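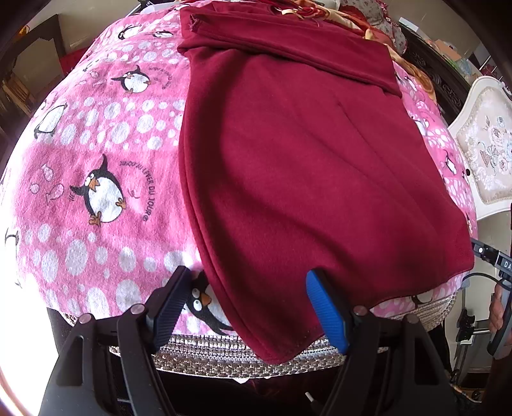
*Dark red fleece over penguin print. The lettering reads "jusqu'au lever du jour": until daybreak.*

## The Fleece Problem

Sondwood, 3 Jul 2018. Hot already by breakfast. Wrong time of year to be writing about fleece, and also exactly the right time, as it's all over the house and has to go somewhere until November.

Every bedroom I know has the same pile. The throw that came out for one cold night. The soft old top with the hem going. The cover a kid picked out and won't give up, penguins or planets or whatever it was that year. You fold it, it slides. You stack it, it leans. Push it onto the shelf and by next morning half of it's on the floor.

I took the problem to Fadwa Kamel, who runs the repair counter at Metwally, the linen store on the hill. She has logged 3,242 jobs there. Of those, 261 were fleece. She keeps the log in pencil and let me flip through it while she ate lunch. Hems, mostly. Zippers. One dog bed, twice.

"People fold it like a shirt," she said. "It's not a shirt. It's full of air. Fold it like you're putting a sleeping bag away and you have all day."

I did not have all day. She showed me anyway.

First thing, a bed. Skip the table if you've got a bed, since fleece grips another soft surface and stays put while you work. On a bare tabletop it skates. If the table's all you have, lay a cloth down. Smooth the piece out from the middle with flat hands, no tugging. Tugging is how you get the wavy hem. Then fold the long way, so you have one long strip, and stop. Wait a second. Press the air out with your forearm, top to bottom.
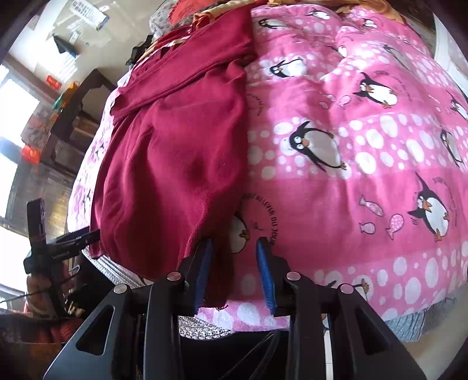 Then fold the strip in from both ends, so the raw edges finish up inside where they won't catch on anything. That was the part I'd been getting wrong for years. I folded from one end only and the loose end always worked free. Both ends in, then once more on itself, and you have a brick. A soft brick, but it stands up on the shelf on its own.

Loose threads, snip them. Don't pull. Fadwa was firm on this and said it more than once. Fleece is a knit and doesn't run the way a sweater does, but the stitching along the hem will, and a pulled thread can take a good stretch of the seam along with it. Small scissors, close to the fabric, done. If the hem's fraying badly, get it sewn before it goes away for the summer. You'll forget otherwise. I forgot.

Washing comes before any of this, obviously. I went down to the Broltar laundromat, the one by the bus stop, and did a full load of winter stuff, cool and gentle, inside out. No softener. It coats the pile and the pile goes flat and a bit greasy. Dark reds go in by themselves the first few times. I have one pillowcase that can tell you why. Low heat in the dryer, or a rack if you have teh space, and take it out before it's bone dry.

Lint is its own subject. My drawer brush, a Grodex, does fine on throws and is hopeless on anything with a seam. Tape's better there.

As for where it all goes. Fadwa likes a shelf, open front, 2 bricks deep and never more than 6 in a stack. Vacuum bags she can't stand. They save room, sure, but months of being squashed leaves creases down the pile that take a good shake and a damp evening to come out. I still use one for the spare comforter. She doesn't need to know. 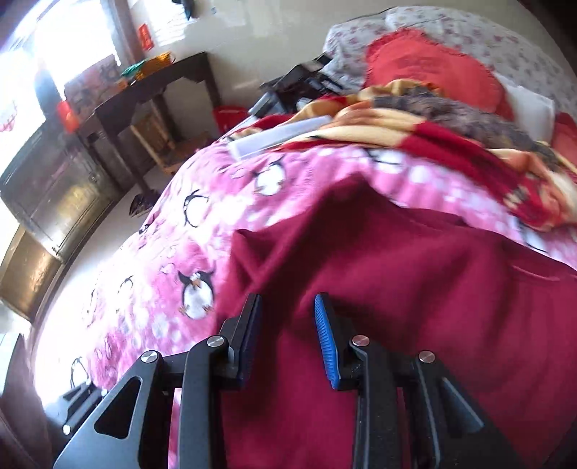

**Can you iron a crease out of fleece?**

Keep the iron away from it. Most fleece is polyester and a hot plate can melt the surface into a shiny patch you won't fix. Hang the piece in the bathroom while someone showers, then brush the creased part with a dry hand.

One thing stays out, though. Fadwa says leave a single fleece on the bed all summer, folded across the bottom, for the four a.m. chill when the fan's been going all night. Mine is the heavy one. The thinner ones are on the shelf now, bricks, edges in. They've been their for a week and so far the stack is holding.

Metwally's repair counter takes hems without an appointment, mornings only. Bring it clean.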